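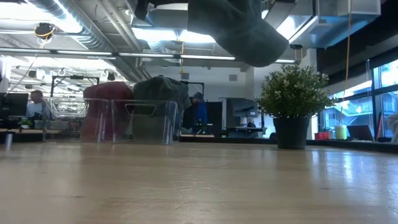
The winter Femke Bosman inherited her aunt's bakery in Brirkach, she also inherited Tomás Cronin, who came in every morning at 6 for a seeded roll and stayed, as a rule, until the second batch was out. Her aunt had never minded him. Femke minded him terribly for all of February, and then one morning he didn't come, and she burned the rye because she kept going to the door to look down the hill.

She found him at home with a bad cold, sitting up in bed in a hat, reading an old seed catalog as if it were a novel.

"You let the rye go," he said, though she hadn't told him. "I can smell it on your coat."

She had brought him the roll, and a jar of soup that Fionnuala Lenihan next door had pressed on her – far too salty, but kindly meant – and she sat down for just a minute, still in her apron. He read her the whole page on runner beans. When he got to the end she asked, a little crossly, whether there was anything in there about peas.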